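Willems puts clearing robots through simulated rooms before Haren opening

2026-03-10

Staff at the Haren guesthouse run by Willems will share the breakfast shift with a two-armed robot from June, the company told employees this week. The machine will clear cups and other small items from tables and cabinets and bring them to the kitchen hatch. Making beds, cleaning bathrooms and serving guests stay with the existing crew.

The robot is being prepared by Irlow, a software firm that trains it in computer-rendered rooms before it is let loose on real furniture. The rooms vary in wall color, table position and the small objects left lying around, so that the arms have to deal with more than one layout.

"A plant stays, a cup goes," said Jasper Segers, who leads the work at Irlow. "A person picks that up in a morning. We have run 3,000 rooms and we are still correcting it."

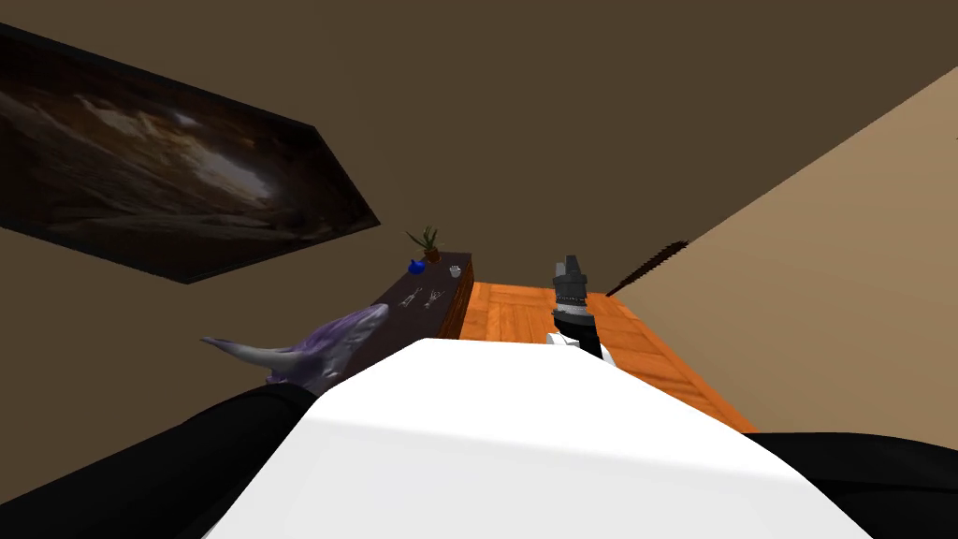 Three members of the housekeeping staff have been moved to part-time review work as part of the project. They watch recorded runs from the simulator and mark the moments when the robot reaches for the wrong thing or comes in too close to a wall. Each of them goes through 200 runs a week, at a desk behind the reception area.

Malachy Ó Súilleabháin has cleared the breakfast room for most of his time at Willems and is one of the three. He said the new work is easier on his back but harder on his eyes, and that he misses talking to guests. He has asked to keep two mornings a week on the floor, and the company has agreed.

Willems says no jobs will be cut this year. Operations manager Lieven Van der Linden said the breakfast shift has been short of people for a long time and that the robot will fill hours that are now covered by overtime.

Not everyone on the staff is pleased about that. Jozef Bakker, who speaks for the housekeepers, said several of his colleagues count on the overtime pay. He wants the company to put in writing what happens to it once the machine is in daily use. Talks on that point are still going on.

A second Willems location, in Ralley, may follow if the Haren staff give a favorable report at the end of the summer.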